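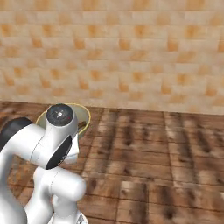
What is in this folder? Simulated kitchen renders from the November open day at Stistik, with notes by Dulce Cárdenas.

## Demo

Visitors watched the arm work with a board, a cucumber and other food.
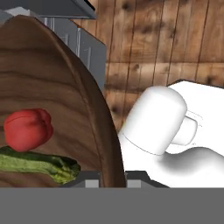
## Notes

The fridge part got the most questions, and Gumaro Carrillo explained the grasp planning twice.
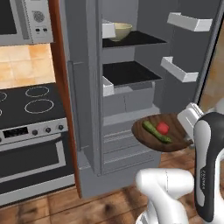

He also showed how to restart a run with a new seed.

Related items
Wusent arm setup
Vikov scene list
Open day FAQ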